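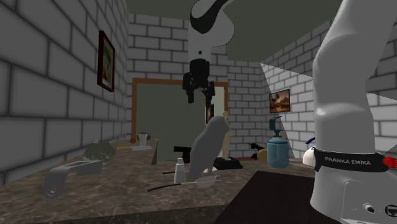 Gripper open above the counter, simulated view

Keltero Member Ledger
Share register and patronage software for worker co-operatives

Keltero keeps the member register, share capital accounts and hours-based patronage records of a worker-owned business in one file. It runs on the co-operative's own server or on a hosted plan in the Cillari data centre.

Functions
Member register with probation dates, admission votes and exit dates
Individual capital accounts, with interest where the rules allow it
Surplus allocation by hours worked, by wages or by a weighted mix of both
General meeting notices, proxy forms and quorum check
Export to CSV and to Pulness payroll

Allocation runs are locked once the general meeting has approved them. A correction after approval is entered as a separate adjustment — the original run stays on file and can be printed at any time. Members with a login can view their own capital account and hours, but no one else's.

Specifications
Member records per licence: 319
Administrator logins: 20
Minimum memory: 4 GB
Database: local file or networked
Labour categories: set by the user

Licence
Single co-operative, perpetual: $3,625
Federations holding more than one licence are billed on a single invoice. Updates are included until the next October release; after that an annual maintenance fee applies.

Data import
Registers kept in a spreadsheet can be loaded with the Yu import tool, supplied with every licence. Columns are matched by heading. Rows without a member number are rejected and listed in a log file.

Prices valid from 2nd August. Tax not included.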